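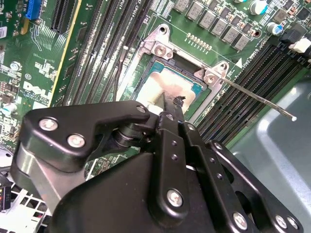
Last changed: 1 May 2018 by Muthu Kulkarni

**Ticket 14 - gripper drops or drags at the CPU socket**
Status: open, sulking
Machine: Skakau (the arm), working on the Dell board

**Symptom**

Skakau finds the socket fine. It comes in between the memory banks like it owns the place, then the fingertip sticks in the thermal paste and the close command times out. Log says:

`grip: target not reached, retry 1 of 14`

It does this 14 times. I admire the optimism.

**Tried so far**

- Slowed the approach from 200 to 100 in the config. Same failure, more suspense.
- Re-zeroed the wrist. The offset was off by a hair, so I now feel better and the arm doesn't.
- Swapped the fingertip pad for the Brito one. There's a torn black bit hanging off the tip, so I'm not calling that an upgrade.
- Checked the screws on the linkage. All tight.
- Reflashed the Mustusach controller. Lost my April settings. Found a backup. Lost an evening anyway.

**Current theory**

Two problems pretending to be one. The pale paste smeared over the top of the processor is slippery under the pad, and the scrap on the tip throws off the contact reading before the finger gets where it's going. Encoder count at timeout is 1,271 nearly every run - too repeatable for bad luck.

**Next**

1. Trim the tip or fit a new one.
2. Wipe the processor. Yes, I should have done this first.
3. Rerun at 100 with retries set to one, to spare everybody's feelings.
4. Keep the retention lever out of the path on the right side. The planner has no idea it exists.

Please don't run the Wollthorpe demo script on this arm until I close the ticket. It still has the old speed in it. - MK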